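4.3 Near misses at the rim

We come now to the part of the study that gave us the most trouble and, if we are fair to it, the most to think about. Readers who have worked through Section 4.1 will remember that the task sounds almost too simple to write down: pick up the foam block from the table, carry it over the rim of the wooden bowl, let go. In the early sessions it went so smoothly that we were a little embarrassed to be reporting it at all. Then, in May, after we had moved to the longer runs with the Mistine controller, the arm began to stop short. It would grasp the block cleanly, lift it a very small way, travel towards the bowl and come to rest beside it, with the foam still between its fingers and nothing further to be done until one of us reset the program.

Our first thought was the grip. Foam is forgiving stuff, and a block taken near one end will happily tip over under its own weight, so that the lower end hangs well beneath the fingertips. The planner we had inherited from the Jalness project treated every held object as if it stood straight up and down between the fingers, and so it had no notion of how far a tilted block might stick out or how low it might reach. Figure 6 gives a fair idea of the posture in question. The block is held at a slant, its lower end is only just clear of the table or very nearly so, and the rim of the bowl is close by. A person would lift the thing higher without giving it a thought. The planner, bless it, believed that it already had plenty of room. 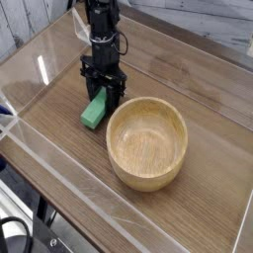
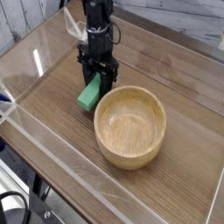
Figure 6. The foam block held at an angle in the gripper, close to the rim of the empty bowl, in both views.

It took us longer than we would like to admit to see that there were 2 faults here and that each had been hiding the other. The tilted grasp was one. The second lay in the contact guard, the small piece of software that watches the effort in the joints and halts the arm when it believes something has been touched. Ngân Kiều had set its threshold rather low at the start of the work, quite properly, as we were all new to the arm and wanted it to be timid. With an upright block the guard hardly ever had cause to speak. With a slanted one, the lower end could brush the table or catch the outside of the bowl during the sideways move, and the guard would trip at the lightest touch.

So far, so good, one might say: the guard was doing its job. The trouble was what happened afterwards. When it tripped, the arm held its pose, but the task program went on waiting for a signal that the bowl had been reached, and that signal could not arrive. The operator's screen meanwhile showed the cheerful word "placing". Duyên Ninh, who sat through more of these sessions than anyone, pointed out that this was a safety matter as well as a nuisance. An arm that looks to be resting may be taken for one that has finished, and it is very natural to reach over the clear panels to tidy up. No one was hurt, and no one came near to it, but we did not like how easily we could imagine it.

To find out how often the fault occurred we ran 50 trials with the old planner and left everything else alone. Thắng Vi and Yasmine Tawfik went through the logs separately and then compared notes, which made for a lively afternoon. We have not tried to turn their findings into a failure rate for general use. The starting angle of the block was chosen by hand and we would not trust it to stand for anything wider than our own table.

The repair came in three parts. The planner now takes the lowest point of the held block from an estimate of its tilt, and raises the arm accordingly before any sideways motion is allowed. The guard, once tripped, ends the task outright and says so on the screen in plain words. Lastly, and this was Mohammed-Awal Gyamfi's suggestion, a stopped arm must be acknowledged by the operator before it will accept another command, which keeps a second attempt from starting while somebody is still puzzling over the first.

We have left the guard's threshold where it was. There was some argument for raising it, and our colleagues at Tonport, who run a similar set-up with the Seo gripper, favour a higher value. Our own feeling is that a shy arm is a small price to pay in a room where people lean in and out all day long, though we return to the matter in Section 5, where the softer objects make the choice a good deal less comfortable.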